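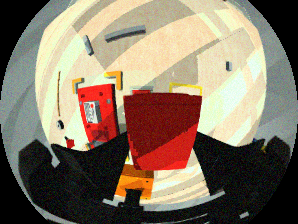 Simulator view between the gripper fingers, red cup in the middle, labelled red box behind it on the left

Is a wider gripper worth it, or is the sales demo doing the talking?
Posted by Martti Mäkelä

We are a small workshop in Vinddale and pack mixed parts into trays by hand. I've been told to get a price for a bench arm by April and the budget is 3000, everything in. Mevbridge have quoted for an arm and two sets of fingers, narrow and wide, and say we need both. The wide set adds a fair chunk to the bill.

Their evidence is all simulation. The picture at the top is one view from it, with the big red cup and the fingers coming up from below. I can see that the fingers are large. What I can't see is how that tells me anything about picking up our parts, which are mostly dull metal and come with oil on them. I also notice the box in the back has one of those square-patterned labels on it. Are we meant to stick those on everything we own? The quote doesn't mention labels, or a camera, or anyone's time to set it up.

Has anyone here bought on the strength of a simulation and been happy afterwards? I'd like to hear from people who paid for it themselves.

Sajib Weerakoon
Bought an arm two years ago, different seller, so take this as it comes. A simulation is good for reach and clearance. It will show you whether a finger that size fits between two things on your bench, and in your picture they take up a lot of the view, so I would ask about that before anything else. It is much weaker on grip. Friction is a number somebody typed in, and I doubt they typed in your oil.

On the money, 3000 for everything sounds tight to me. Our arm itself came to 2000 and I thought we had plenty left. Then there was the mounting plate, the guarding, a camera, cable, and a day of somebody's wages to do the calibration, which had to be done again when we moved the bench. Get Mevbridge to write down what is included, line by line, and what the yearly support costs once the first year is up.

The patterned label looks like a marker for the camera to find the box by. Ask whether the real system needs them. If it does, you want to know who prints them and what happens when one gets greasy. Some sellers use them in demos and leave them out later – others never mention that the thing won't work without them.

I would also post them a carton of your worst parts and ask for a video of the actual arm picking them, one take, no cuts. Ours agreed to it after some grumbling. If they refuse, buy the narrow set only and keep the rest of the money.

Luvden
just get the wide ones, you can always close them more

Ejigu
Not sure I agree with Luvden. Closing a wide finger doesn't make it any thinner, and if your trays have dividers you may not get down between them at all. Measure the gap first. Ours is 254 mm across the whole tray and it was still a squeeze at the corners.

Also check whether changing fingers is a clip or a set of screws. If it's screws, the second set will live in a drawer.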